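Writing up the fault we had on the shelf stocking cell at Mutby. It's a long one, so I'll split it over several posts.

The job is small. Soft packs of wet wipes go on a shop shelf in a stack, label up, squared to the front. A person does it with two hands and very little thought.
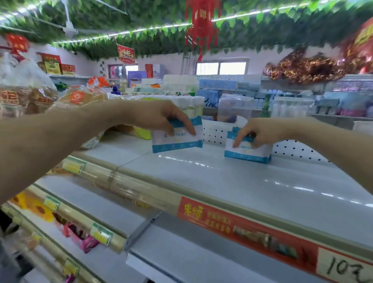
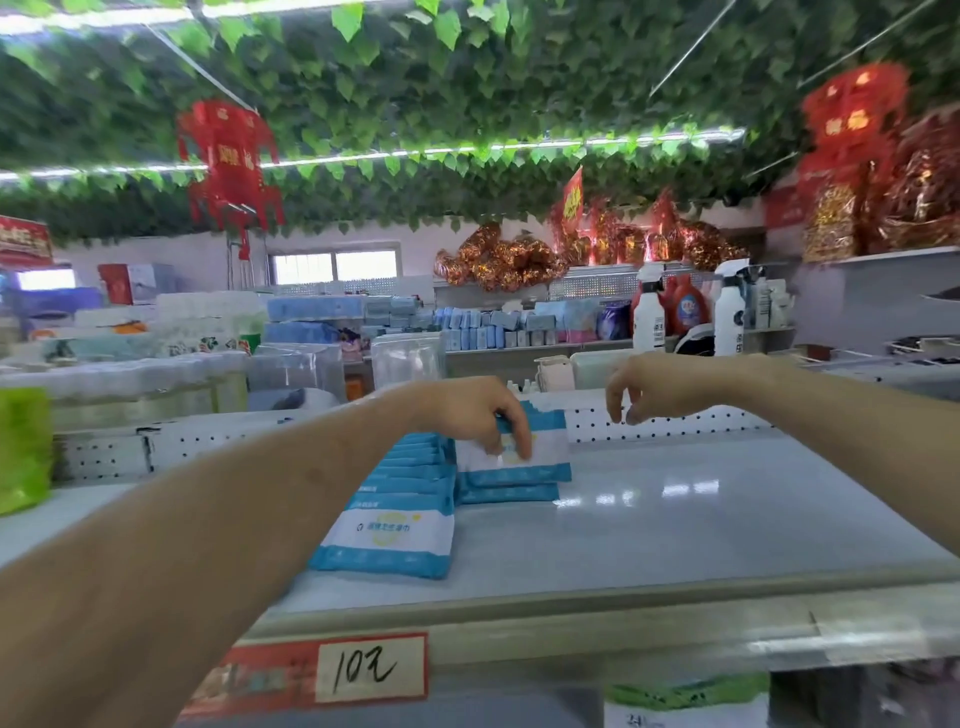
How can a soft pack cause a safety fault on a machine that handles boxes without trouble?

A soft pack changes thickness when it's squeezed, so a controller that judges its grip by the gap between the fingers can decide it is holding nothing and start closing and pushing again.

That is more or less what happened to us on 7/2/22, during the morning run.

The setup, for anyone who works with similar kit. The arm is a Dunum. The gripper controller is a Kaushik. Rakholm did the integration and wrote the task program, and we run it and look after it at Mutby.

The arm had picked a pack of wipes and was lowering it on to the stack. The wipes inside had slumped to one end, which they do. The fingers were on the thin end.

The fingers closed further than the program expected. Anything under 10 mm was treated as an empty grip. The pack was still in the fingers but the controller reported it as lost.

An empty grip triggers a retry. Open, move down, close, lift. On a carton this is fine and we had seen it work plenty of times.

On this occasion the fingers opened and the pack fell on its side on top of the stack. The arm moved down for the retry and met the pack on edge, well above the height where it expected to touch anything.

It should have stopped there. It kept going down, squashed the pack, pushed the stack sideways and bent the divider at the end of the shelf.

One of our operators had seen the pack fall and had started to reach in to straighten it. The fingers came down close to the back of the hand. There was no contact and no injury. We have recorded it as a near miss, and it was treated as one from the first minute.

The operator hit the stop button. The arm stopped as it should. The button circuit was tested afterwards and there's nothing wrong with it.

So there are two questions. Why did the arm push through the pack, and why was anyone able to put a hand in there while it was moving?

First one. The Dunum has a contact stop. If the force at the wrist goes over the limit, it halts. The limit was set correctly and we checked it with a gauge the same afternoon.

But the retry routine switched the contact stop off for 800 ms at the start of the downward move. It had been put in during commissioning, when the jolt of the fingers opening kept tripping the stop for no reason.

It was a sensible enough thing to try while the cell was locked off and empty. It should have come out before handover, or been swapped for a proper filter. It stayed in.

We didn't spot it either. Our acceptance test covers contact during a normal place and contact during a normal pick. There was no test for contact during a retry. That gap is ours and I'm not going to pass it on to Rakholm.

Second one. The area scanner in front of the shelf slows the arm when someone is close and stops it when they are closer. The operator was standing off to the side, near the end of the shelf, and leaned in over the top of the scanned area.

The scanner looks across at shin height. It sees feet very well. It doesn't see an arm coming over from the side. The original risk assessment said reaching over was unlikely, as the shelf was thought to be too far in. With a longer reach it isn't.

What the logs gave us. The grip state flips to empty, the retry starts, the contact stop goes inactive, the wrist force climbs and stays high, the button is pressed. It's all there in order and quite easy to read once you know to look.

Going back through older logs from the same shelf, we found 7 more retries on soft packs that were marked as empty grips. In every one the pack was still being held when the fingers opened. Each time it fell flat, the retry picked it up, and the run carried on as normal.

That bothers me more than the bent divider. The fault had been showing itself for a while and we were counting those runs as successes.

What has changed so far. The line that switches off the contact stop has been removed. Retries on soft packs are turned off altogether – an empty grip now means the arm backs away, stops and calls for someone.

The grip check no longer relies on finger gap alone. It also looks at the weight on the wrist. A pack of wipes is heavy enough for that to work. I wouldn't trust it for crisps.

A side guard has gone on at the end of the shelf, and a second scanner is on order to cover the reach from above. Until it is fitted and tested, the cell runs with the gate shut and nobody inside.

The instruction on the wall used to say "clear dropped items promptly". People did what it said. It now says to stop the cell, wait for the lamp to go out, then clear the item.

On the acceptance test, we have added contact at each stage of a retry, using a foam block and a force gauge. If you have a cell with any kind of recovery routine in it, I'd suggest running something like this. Search the program for anything that disables or delays a stop as well, and ask who put it there.

A few people have asked whether we will go back to running with the gate open. I don't know yet. Rakholm are revising the risk assessment and we expect it in April. I'd want to see that and the scanner results first.

Someone also asked about slower speeds. The arm was already in its slow mode when it hit the stack. Slow helps with the time you have to move your hand. It does very little about the force if nothing tells the arm to stop.

The cell is back on cartons for now, and the wipes are being put out by hand. I'll add to this thread when the second scanner is in.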